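Totis adjustable dumbbell set, reviewed after six months at home
By Saodah Harahap
August 5, 2020

I bought the Totis set in February, a few weeks before my gym closed, and it has been my only weight equipment for most of the time since. It's the old spin-lock kind: a threaded bar, cast-iron plates, and a collar that screws on at each end. I paid 58 dollars for the pair from Subramaniam, the sporting goods store near my work, and carried it to the car in two trips.

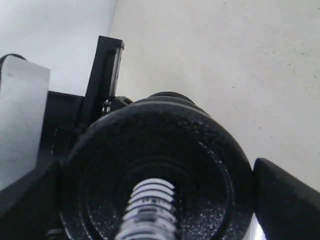
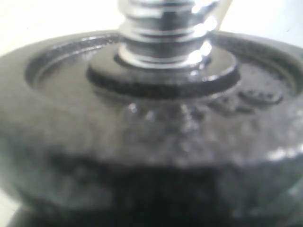 The box held two bars, four collars and the plates, with 60 pounds total if you load everything. There was also a single folded sheet of instructions that covers how to tighten the collars and not much else. Assembly is sliding plates on and turning collars. I had the first dumbbell ready in a couple of minutes.

Plates

The finish is a black textured coating over the iron. It looks decent and hides scuffs. Mine have been knocked together a lot and there are only two chips, both on the outer rim of the same plate, from a time I set it down on the concrete step. No rust so far, and I keep them in a garage that gets damp in spring. The coating smelled strongly for the first week. I left the plates outside for two afternoons and that mostly took care of it.

I weighed each plate on a kitchen scale. The small ones were all close to their marked weight. One of the large ones was 3 ounces over. I can't feel that in use, but if you care about matched weights you should check yours while you can still return them.

The rims are thick and rounded, so the plates are easy to pick up off the floor. I like this more than the thin-edged plates on my brother's Fudel set, which I used before buying this one. Those pinch your fingers when you try to lift one off a stack.

Bars

The chrome on the bars has held up. The threads are deep and the collars go on without catching as long as you start them straight. If you start one crooked it binds after the first turn and you have to back it off. Wipe the threads now and then. Mine collected a gray, gritty paste where the collars run, and an old toothbrush got it out.

The grip section is my main complaint. The knurling is shallow, and once my hands are sweaty the bar wants to turn. For curls and presses it doesn't matter much. For rows at the full weight I wear gloves. The bar is also on the long side for these plates. With a light load there is a lot of bare thread sticking out past the collar, and I have caught my thigh on it more than once. Goblet squats are uncomfortable for the same reason.

Collars

They do loosen. Over a long set of anything with a twist in it, one side will back off a quarter turn or so. I check both ends between sets and it has never gone further than that. The collars have a rubber ring on the inside face, and one of mine came off in May. I glued it back with contact cement and it has stayed put.

Changing weight takes me almost a minute per dumbbell, both ends included. If your workout has a lot of drop sets, this will annoy you, and you would be better off with a dial or pin system like the Cemen. Those cost several times as much. I tend to do all my heavy lifts first, change the plates once, and then finish with the light ones.

Noise

There is some rattle when the collars aren't fully tight. Tightened down, it's quiet enough that I can use them early in the morning without waking anyone. I put down a rubber mat. Iron plates will mark a wood floor.

Would I buy it again

Yes, at that price. I would like a shorter bar and a rougher grip. The plates themselves are fine and will probably outlast the rest of it. Subramaniam was out of stock when I went back in June for extra plates, so I don't know what they're charging now. If you order plates from another brand, measure the center hole first, as not all of them fit this bar.

4 out of 5.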